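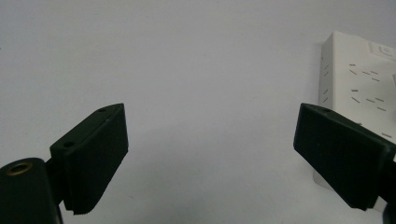 **Best way to clean up a plain pale wall or worktop without leaving it patchy?**

Posted by Nele Weidemann, Dorcombe, April

We've just taken on a small flat and nearly everything in it is pale grey-white: walls, kitchen worktop, the lot. I love it! But the worktop has picked up a dull film and the wall beside it has a greasy patch at shoulder height. I tried washing-up liquid on the wall and now there's a cleaner circle in the middle of the grubby bit. The paint is matt, no idea of the make. The worktop is some sort of laminate. What would you use?

---

**Mitra Mousavi** - 40 votes

Oh, you're so close already - the clean circle means it's coming off! Matt paint hates being scrubbed in one spot, so do the whole wall, corner to corner, and start at the bottom. Runs on a dirty wall leave streaks, and the lower part is easier to put right while you're down there anyway.

- A bucket of warm water with a small squirt of washing-up liquid
- Sponge wrung out hard, light circles
- Second bucket, clean water, fresh cloth
- Pat with a towel as you go

Leave it overnight before you judge it. Mine looked awful at 8 in the evening and lovely by breakfast.

For the worktop, bicarb mixed to a thin paste, soft cloth, rinse 2 or 3 times. The film on ours was old spray polish and it came up beautifully, I was stroking it for days.

---

**Gerd Albers** - 8 votes

Agree with Mitra on the wall. I'd skip the bicarb on laminate if it's a shiny one, it can take the gloss down. White vinegar and water, half and half, then rinse. Not if it turns out to be stone though!! Check the underside by the sink cut-out, you can usually see the chipboard.

---

**Knut Hinrichs** - 2 votes

Just repaint it. Great fun with the radio on, and you get to pick a colour.

---

*Nele Weidemann:* Chipboard it is, and not shiny. Trying the paste tonight, thank you all!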